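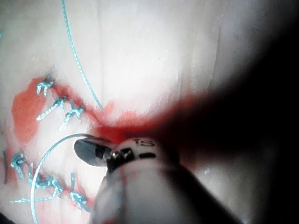

Rhonda Wong wrote in to ask why her pizza base comes out pale and soft in the middle when the rim is already brown, and whether a stone would cure it. She bakes in an ordinary electric oven at its highest setting, on a thin tray, and turns the dough out of the fridge just before rolling.

A stone would help, but the tray and the cold dough come first. The notes below cover a home oven with no pizza setting, a dough made the day before, and a topping of normal wetness.

Dough temperature

Take the dough out two hours before baking. Cold dough springs back when stretched, so it ends up thick in the centre and thin near the rim, the reverse of what is wanted. It also takes longer to set, and during that time the sauce soaks in. If the kitchen is cold in winter, allow another half hour. In August one hour is usually enough.

Keep each ball under an upturned bowl. A cloth lets the surface dry out, and the dry patches tear later.

Weight of the ball

For a 30 cm base I use 250 g of dough. More than that and the middle will not cook through at domestic temperatures before the cheese oils out. Weigh the balls. Dividing by eye gives one thick pizza and one that sticks to the tray.

Quantities for four bases: 615 g strong white flour, 370 g water, 13 g salt, 6 g fast-action yeast. This gives just over a kilo, with a few grams left on the bowl and hands. For an overnight rise in the fridge, cut the yeast to 2 g.

Heating the tray or stone

Set the oven to its maximum with the tray or stone already inside, on the shelf one up from the bottom. A heavy steel tray needs 30 minutes. A stone needs 45 to 60. The indicator light going out means that the air has reached temperature. It says nothing about the stone.

If you have a thermostat dial you do not trust, put an oven thermometer on the shelf beside the tray and leave it there for the full warm-up. Mine is a Kevetti and reads within a few degrees of the probe I use for meat. The dial on my previous oven claimed 250 and the shelf never passed 225 - enough to explain a year of soft bases. 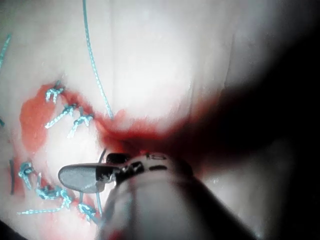 The fan should be off if the oven allows it, with top and bottom elements both on. Fan heat dries and browns the rim early, and the underside falls behind. Where there is no choice, use the fan for heating up and lay the pizza one shelf lower than you otherwise would.

Sauce and cheese

Tinned tomatoes carry more water than most people allow for. Tip a 400 g tin into a sieve over a bowl, break up the tomatoes by hand and leave for 20 minutes. What stays in the sieve is the sauce. Add salt and stop there. The liquid underneath can go into soup.

Use 80 g of sauce per base, spread to 2 cm from the edge. Fresh mozzarella should be torn and left on kitchen paper in the fridge for an hour. The firm block sort needs no draining, but grate it coarsely. Fine shreds melt before the base has set.

Mushrooms, courgettes and peppers go into a dry pan first until they stop steaming. Let them cool before they go on.

Getting it into the oven

Assemble on baking paper, trimmed close to the dough, and slide paper and pizza together on to the hot tray from the back of another tray. Check the packet for the paper's heat limit. Many are marked for 220, and for those use semolina and a floured board instead. Shake the board before each topping goes on. If the dough does not move, lift the edge and throw more semolina under it.

Bake for 7 to 9 minutes at 250. Look underneath at 7. If the top is done and the base is pale, move the pizza to a dry frying pan over a medium heat for 60 to 90 seconds. The reverse fault, dark below and white on top, needs two minutes under the grill on a higher shelf.

Allow the stone ten minutes with the door shut between pizzas. Cool the finished pizza on a wire rack for two minutes before cutting - on a flat plate the steam goes straight back into the crust.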